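Can a machine tidy a drawer yet? Speaker notes, Stemancombe meetup, May

Slide 1. Short answer: parts of it. Say this first, then explain.

Slide 2. What already works. Galtitus has run a bin-sorting cell for two years. Same bins, same light, same height. Last month it handled 2,438 items and needed a person for 67 fewer than that, leaving 2,371 it did alone. Stop. Check this line before the talk, I may have the columns swapped. If in doubt give only the total.

Slide 3. What doesn't. Homes and small shops. Lids, hinges, latches, thin plastic walls. A person opens a box without looking at it. A machine has to find the lid, pick a place to push, and know when to let go.

Slide 4. The Villalobos trial. 1,317 attempts at opening and closing small containers. Most misses were on the lid. Nitix, our planner, did fine on the big moves and poorly on the last inch. Don't read out the full table, it's in the handout.

Slide 5. Why we still use people's hands. Someone holding the grippers gives us the path and the timing. It also shows how much people do with two hands that we never wrote down. Ask the room who has held a lid with one hand and sorted with the other.

Slides 6 to 8. Leave each one up for a few seconds, no talking over the first.

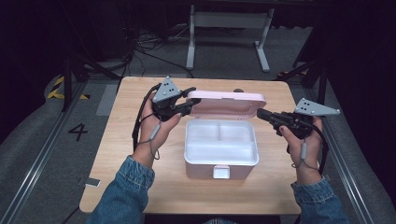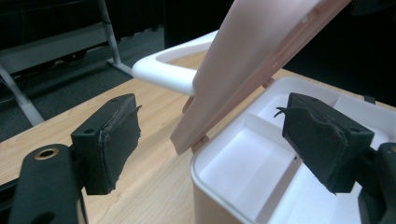
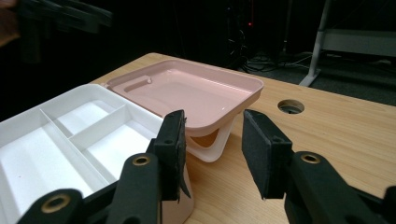
Slides 6–8: Storage work with hand-held grippers. The pink box with its lid up is in the first two.

Slide 9. Questions. Someone will ask about laundry. Say no, not yet, and take the next one.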